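The kitchen clear-out, and why I don't believe in it

Every February my inbox fills up with people who want me to throw things away. This year it went on until summer. As I write, on June 8, 2024, I have just deleted another one, from a firm called Skukero, who will sell you a "cupboard reset" for £49. You get a booklet, a sheet of stickers and access to some videos. I watched 2 of them. A calm person moves jars from one shelf to another shelf.

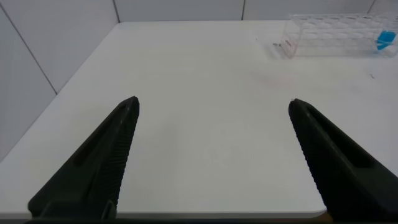

My objection is mostly to the sums. Skukero says the average home holds 1,000 things nobody has touched in a year. Which home? Who went round and looked? I wrote to ask and got a discount code back. Lilian Nyamweya, who edits this newsletter and is kinder than I am, thinks the number is only there to get people moving. Perhaps. I'd still like to see where it came from before I hand over the fish kettle.

And a year is a silly test anyway. I use the jam pan when there are plums. Some years there are no plums.

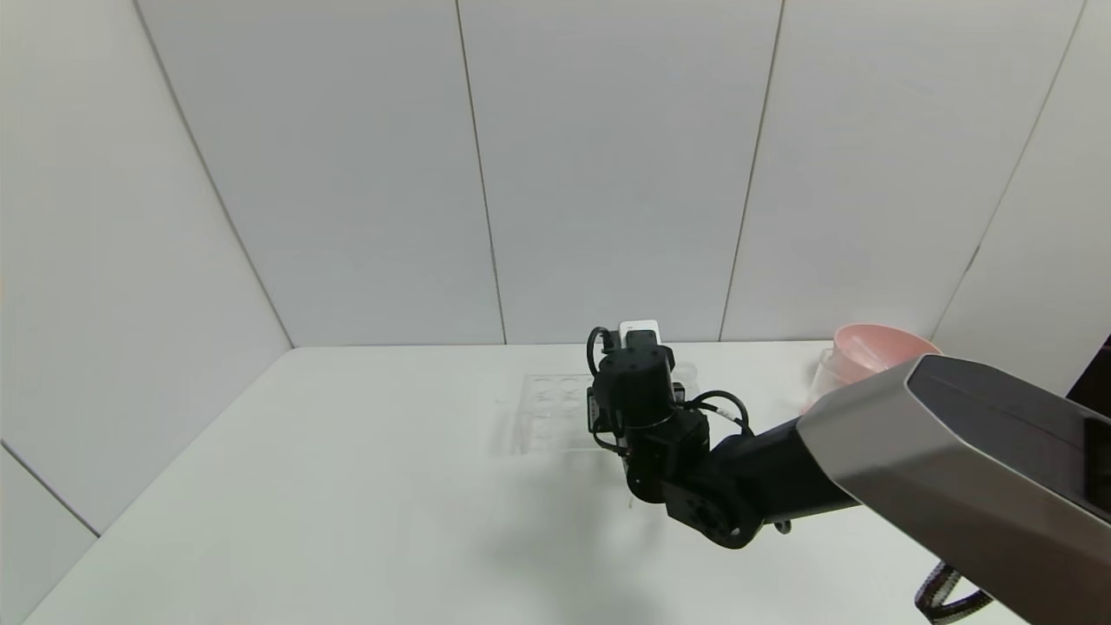
What readers told us

We asked for your own experiences last month and the post was mixed. A reader in Waweru Close did the full reset and says she can find the cinnamon now, so fair enough. Another cleared out all her baking tins and bought most of them again by Easter. Rogério Camargo wrote at length about the Trunia storage tubs, the ones with the clever lids — he bought the big set and says the lids stopped fitting after a few goes in the dishwasher. He has gone back to old ice cream boxes with masking tape on.
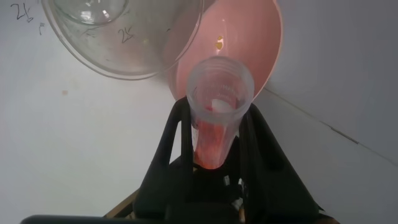
I'm with him on the masking tape. Write what it is and the date, stick it in the freezer, done. It costs next to nothing and you don't need to log in.

The one thing I'd grudgingly pass on from the videos is to empty a single drawer at a time. My own attempt at the whole kitchen left me eating toast off the ironing board at nine at night, and the whisk is still missing.
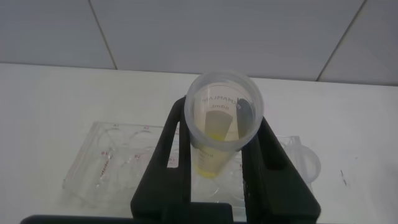 Next up is the Irkedetti method, which a few of you have asked about. As far as I can tell it involves hanging everything on the wall. Our walls are old plaster and won't hold a calendar, but I have borrowed the book and will report back. If you've tried it — and kept at it for longer than 20 days — please write in and tell us how much dusting there was.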